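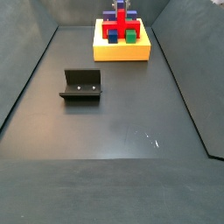 The Inheritance

February
By Bronwyn Hinds

Search stories Go

Aunt Delia left me 39 jars of plum jam and the accordion. My cousin Virgil got the house, which he described at the funeral lunch as "a burden."

I'd never played. I took the accordion home on the Brurkari bus, where it paid full fare and groaned at every pothole. A man across the aisle asked if it was unwell.

By the second week I had three notes and a letter from the neighbors. By the third I had most of a waltz — the slow part, anyway — and Virgil on the phone.

"She hid money in that thing," he said. "Everyone knows."

So I unscrewed it. Inside was a folded paper in her handwriting: Virgil, put it back together.

I read it to him twice. He asked if there was anything on the other side.

3 comments

Lowri Pritchard: I have a Virgil. Mine got the piano and sold it.

Iulian Dumitrescu: What happened to the jam?

Bronwyn Hinds: 26 jars left, Iulian. It's very good on toast.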